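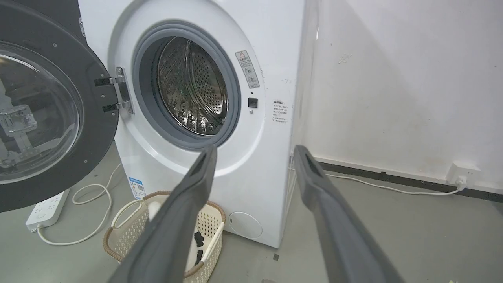 The front-loader, door open. Wash tests are in part three.

Home Projects Textiles Year 2 Archive Contact

Colour from the verge: dyeing wool with plants that grow near Løken

Valter Nordin, textile project report, September 23, 2022

14 shares 3 comments

I started this project because of a scarf. My aunt had a yellow one that she'd dyed with birch leaves in the eighties, and it was still properly yellow, whereas the green jumper I bought last November has gone the colour of pond water. So my question was a simple one: which plants that I can pick within a bike ride of Løken give a colour on wool that I'd be happy to wear, and which of those colours stay put?

Part one: picking

I picked birch leaves, tansy, heather, nettle, onion skins (all right, those came from the kitchen) and a bag of alder bark from a tree that had come down by the road. My original list had madder on it too, but madder takes years before the roots are worth digging up and I had a summer. You can buy it powdered, which felt like cheating, so I left it out and then regretted it, because without it I had no proper red at all.

The books tell you to pick birch early in summer while the leaves are fresh. I did one batch early and one late, and the early one was far brighter - a sharp lemony yellow against a sort of mustard. Tansy smells like a chemist's shop when you simmer it and my flatmates asked me, quite politely, to do it outside from then on. I borrowed a camping stove and carried on by the bike shed.

Part two: dyeing

All the wool was Likine, a plain undyed two-ply that the yarn shop sells in big hanks. I wanted to use one yarn all the way through so I wasn't comparing wools by accident. I wound it into small skeins of 20 grams each and ended up with 86 of them, labelled with knots in cotton string. Do not do what I did and write on paper tags first! They turned to mush in the pot and I had to throw out a whole afternoon of heather.

Half the skeins were mordanted with alum, and the other half went in with nothing. (A mordant is the stuff that helps the dye grab hold of the fibre.) I used 200 grams of dried plant to each pot, or the same weight of fresh leaves times four, kept it just under a simmer for an hour, strained it, let it cool and then put the wool in. Wool hates sudden changes of temperature, so everything was warmed up slowly and left to cool in the pot overnight.

The alum made much more difference than I expected. Nettle without it was a beige you'd struggle to name. Nettle with it was a soft greyish green that everybody in my class liked best. Onion skins didn't seem to care either way and came out a mad orange both times. Alder bark gave me brown, brown and a slightly different brown.

I also had a go at dipping some of the birch yellows in iron water, made by leaving rusty nails in a jar of vinegar. That shifts the yellow to a mossy olive, and I love it, but the iron left a couple of skeins feeling a bit rough. Next time I'd use less and take them out sooner.

Part three: does it stay?

There were two tests. For light, I wound each colour round a strip of card, covered half with foil and taped the strips to a south-facing window for the whole of the holidays. For washing, I knitted little squares and put them through the wool programme with a bit of undyed wool stitched to each one, so any dye that came out would have somewhere to go.

Washing was kinder than the window. Birch, tansy and alder with alum hardly changed and left the white wool white. Onion skins bled a little. Heather without alum bled a lot and looked very sorry for itself. My two squares in Gulo, a fluffier yarn I'd added out of curiosity, felted into something like a beer mat, so I can't say much about those.

In the window, tansy lost its brightness but was still yellow, and the onion orange dropped to a kind of peach. The nettle green, the favourite, faded worst of all. I was quite cross about that. Alder bark looked the same on both sides of the foil, so the dullest colour on the table was also the toughest.

What I'd change

I judged all the fading by eye, against a grey card, in my own kitchen, and I know that's weak. I asked two classmates to score the strips separately and they mostly agreed with me, except about the peach. I'd also test the water. Ours is soft, and one of the books says hard water changes yellows quite a bit, so somebody dyeing in another town might get different results from the same leaves.

The birch and iron olive is the one I'm going to use for the jumper in the spring term. I've got enough dried leaf in the loft for it, and my aunt has promised to lend me her big pot.

Related projects
Weaving a rag rug from old sheets
The Futby kit: how football shirts are put together
Felt slippers without a pattern
Buttons from antler and wood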